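Pokus Project > Working Groups > Simulation and Planning > Minutes

Overview Members Minutes Releases Contact

Simulation and Planning Working Group
Minutes of the April meeting

Chair: Urszula Kalinowski
Recording: Remigiusz Lis

1. Minutes of the March meeting
Approved without change.

2. Planner release
Mr. Lis reported that the Halia planner now checks the fingers and the wrist housing separately for collisions with the bin walls. The nightly run covers 2,000 generated layouts, of which 436 still end in a planning timeout. Ms. Kalinowski asked that timeouts be logged apart from rejected grasps.

3. Scene rendering
The group reviewed renders from the tabletop scene.

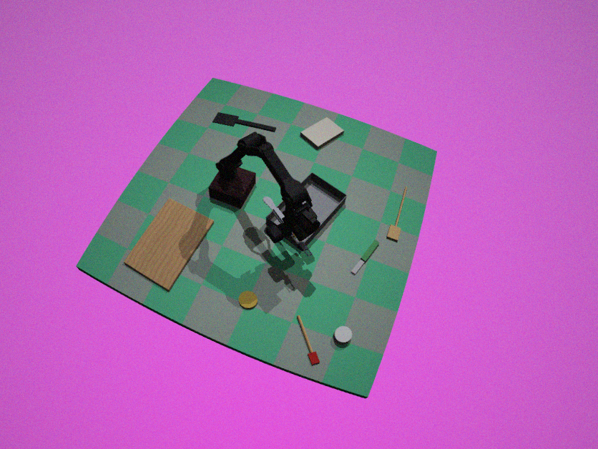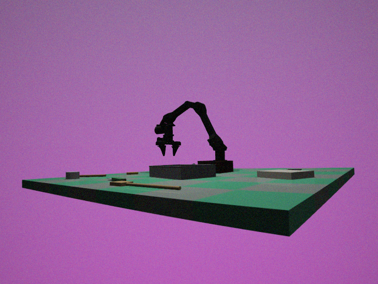 Item 3. Simulated arm and bin on the checkered platform: high view (first), low view (second).

It was noted that the green tool handle is hard to separate from the green squares in the high view. The group agreed to add a second platform texture to the perception tests. The background grain will be kept.

4. Actions
Mr. Lis: split the timeout log; two weeks.
Ms. Kalinowski: request the second texture from Bisix.

The meeting closed at 3:40 p.m.

Related items
March minutes
Halia planner change log
Rweyemamu layout generator: user notes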